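Studium Generale
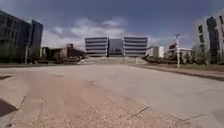 Als Studium Generale bezeichnet man an Hochschulen im deutschsprachigen Raum ein Lehrangebot, das allen Fächern offensteht und zu keinem davon gehört. Es soll den Blick über die eigene Disziplin hinaus weiten und wird von Studierenden gern danach ausgesucht, was am Dienstagnachmittag noch in den Stundenplan passt. Je nach Hochschule ist die Teilnahme freiwillig, verpflichtend oder freiwillig mit Anwesenheitsliste.

Begriff

Im Mittelalter war das studium generale keine Zusatzveranstaltung. Der Ausdruck bezeichnete eine hohe Schule, die Studenten aus allen Gegenden aufnahm und deren Abschlüsse auch anderswo etwas gelten sollten. »Generale« bezog sich also zunächst auf die Herkunft der Hörer und weniger auf die Breite des Stoffs. Die heutige Bedeutung setzte sich vor allem nach dem Zweiten Weltkrieg durch, als man den Hochschulen wieder einen allgemeinen Bildungsauftrag geben wollte. Seither wird dieser Auftrag in Festreden regelmäßig bekräftigt und in Haushaltsplänen ebenso regelmäßig gesucht.

Formen

Verbreitet sind Ringvorlesungen, in denen jede Woche jemand anderes vorträgt und den Anschluss an die Vorwoche mit dem Satz »Wie Sie ja bereits gehört haben« herstellt. Daneben gibt es Seminare, Sprachkurse, Schreibwerkstätten und Exkursionen. Einige Hochschulen stellen dem Fachstudium ein ganzes Orientierungssemester voran. Ringvorlesungen sind vielerorts auch für Gasthörer geöffnet, die meist besser vorbereitet erscheinen als die Eingeschriebenen und in der Diskussion Fragen stellen, die als Fragen nicht immer sofort erkennbar sind.

Anrechnung

Mit der Umstellung auf Bachelor und Master wurde das Studium Generale vielfach in Module gefasst und mit Leistungspunkten versehen. Die Hochschule Steltham verlangt 8 Punkte, zu erbringen außerhalb der eigenen Fakultät. Was als außerhalb gilt, regelt ein Anhang zur Prüfungsordnung, der inzwischen länger ist als die Ordnung selbst. Im vergangenen Wintersemester umfasste das Stelthamer Verzeichnis 219 Veranstaltungen bei 3.095 Anmeldungen. Am stärksten nachgefragt war mit rund 300 Anmeldungen die Vorlesung »Einführung in das Schweigen«, die ohne Klausur abschließt.

Kritik

Befürworter verweisen auf Urteilsvermögen und die Fähigkeit, mit Menschen anderer Fächer zu sprechen. Die Bildungsforscherin Kiều Vương hält dagegen, verordnete Neugier sei vor allem eine Übung im Ausfüllen von Formularen; ihr Aufsatz dazu gehört in Steltham zur Pflichtlektüre des Studium Generale. Die sogenannte Pylypenko-Studie, eine Befragung von Absolventen, fand keinen Zusammenhang zwischen besuchten Kursen und späterem Gehalt, wohl aber eine höhere Zufriedenheit mit dem Studium. Beide Lager zitieren sie seitdem als Beleg.

Siehe auch: Artes liberales, Gasthörer, Ringvorlesung, Schlüsselqualifikation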